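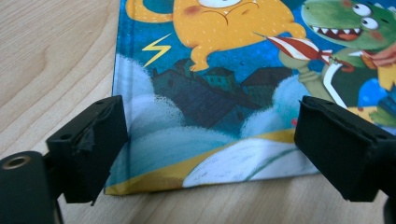

A picture book with a glossy cover on a light wooden tabletop.

Jisska are back, and they're bringing new songs to Wendwood

I got a text at 8 in the morning from my friend who books shows at the Harju, and it was all capital letters, so I knew it was good. Jisska are playing there in February! If you missed them last time (I did, and I've been grumpy about it ever since), they're the four-piece from right here in Wendwood who do those long, fuzzy, slow songs with the violin on top.

I called up Zuzanna Kubiak, who sings and plays the violin, and she told me the second album is finished. It's called Aton, it has 8 songs on it, and they recorded the whole thing in her uncle's garage with a space heater running between takes. "You can hear it click off on track three," she said. "We left it in."

The first pressing is 300 copies on vinyl, and 345 people have already signed up on the band's mailing list to get one, so you do the math. Zuzanna says a second run will happen if the first one pays for itself. Downloads will be up the same night as the show.

The Harju holds 700 with the balcony open – and yes, they're opening the balcony for this one. The last time Jisska played there they were first of three bands and got maybe twenty minutes, so a full headlining set is a big step up. Expect all of Aton in order, then a few older ones. I asked for "Salt Porch" and got a very firm "we'll see."

Doors are at 7 and the band goes on at 9. Tickets are at the Harju box office now, cash or card, and it's all ages downstairs. The balcony is 21 and over, so bring your ID if you want to sit up there. I'll be down front on the left side, by the speaker, with earplugs in.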